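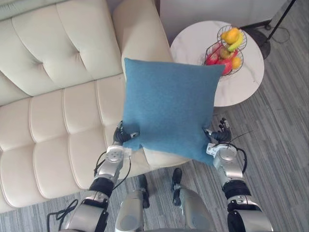

Stomar upkeep meeting, Tuesday, 2 p.m.
Minutes

1. Last meeting's notes
Approved with one fix: the spare wrist cable is in the Josow cabinet, second shelf.

2. Hands
Great news to start with! The new fingertip pads from Vuleck went on last week and the cushion routine has never looked better — both hands pinch the bottom corners and keep the cushion upright. We ran 200 lifts and dropped 2. Pads will be checked for wear every morning before power-up, and changed as a pair.

3. Cables
The cable on the left arm still hangs in a loop beside the lower segments. Long discussion. Tying it tighter would look tidy, but the elbow needs the slack at full reach. Agreed to try a softer sleeve first and leave the length alone. Right arm to get the same sleeve.

4. Grip force
Left hand was set to 70 percent after the pad change, right hand was missed. Both now match. The setting goes on the log sheet from today, with the time.

5. Arm calibration
Takes 12 minutes with the new Chege routine, and it is a joy to use. Run it after any work on a wrist, even a single screw. The old routine stays on the laptop until July in case we need to compare.

6. Feet
Carpet lint keeps getting into the ankle joints. Soft brush only, no compressed air. We need a second brush.

Actions
Order sleeves and brush — open
Add grip force line to log sheet — done during meeting
Ask Vuleck about pad stock — open

Next meeting same time, in the living room area. Bring the log sheets.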